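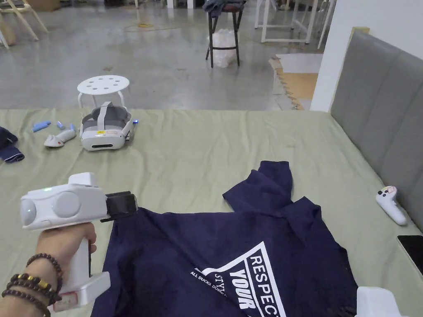

社团小贴士 / 叠衣服组

床上叠T恤，手持夹爪版。给九月新进组的同学，赶着写的，有错字自己脑补。

先说床单。用浅色素色的，深色衣服放上去边缘清楚。我们试过格子床单，回看的时候领口在哪都找不到，浪费一下午。皱一点没关系，别花时间去熨。

衣服：旧T恤就行，纯棉，洗过很多次的最好夹。带大块印花的留着，印花能帮你认正反面。新买的太滑，薄的速干料更滑，第一周别碰。

开始姿势不要摆整齐！揉一下，随手丢床上，袖子团着也行。比赛规则就是从一团开始，平时练平铺的等于白练。

夹的顺序（Jadwiga Mazurek 学姐那版，我改了一点）：
1 先找下摆，夹边，别夹中间
2 提起来抖，2下够了，多了会甩成条
3 放平，再捋袖子
4 袖子往里折，对折，再对折
5 手松开，停一下再撤

夹爪张开的时候贴着布面进去，斜一点点。直直往下戳只会把布推跑。夹厚了就松开重来，硬拽会把领子拽变型。

握把：手指全包住，手腕放松。拿太紧的人17分钟就喊酸。Kazimiera Dudek 的办法是每叠完4件换人，顺便喝水。手链手表戴不戴随你，别勾到布就行，线头多的毛衣例外，摘掉。

指示灯先看一眼再动手。我上次没看，叠了7件全部重来，气死。

头显和另外的手柄放床上可以，离衣服远点。抖衣服的时候袖子会扫到，Plavby 队上次就扫下去一个。手机也是，调静音，靠边放。头显镜片朝下放会刮花，别这么干，也别对着太阳晒。

地上的线收一收，绕松圈，不要打死结。练完的衣服搭凳子上没问题，别直接扔地板，地板灰大，浅色的一沾就得重洗。

印花那面怎么折：朝外。Skumness 杯评分要看正面图案正不正，歪了扣分，折痕压在字上倒不扣。袖子露出来一截也扣，我们去年就栽在这儿。

裤子、毛巾的叠法下次写。毛巾其实最简单，牛仔裤最烦，裤腰那一圈太厚，一次夹不住，得分两次提。袜子先不练，Erketti 那边有人在弄，弄好了再抄过来。

练习记录写在组里那个表，写件数和失败的原因，“没夹好”不算原因，写清楚是夹滑了还是夹到两层。

充电线用完放回盒子，盒子上写了名字的。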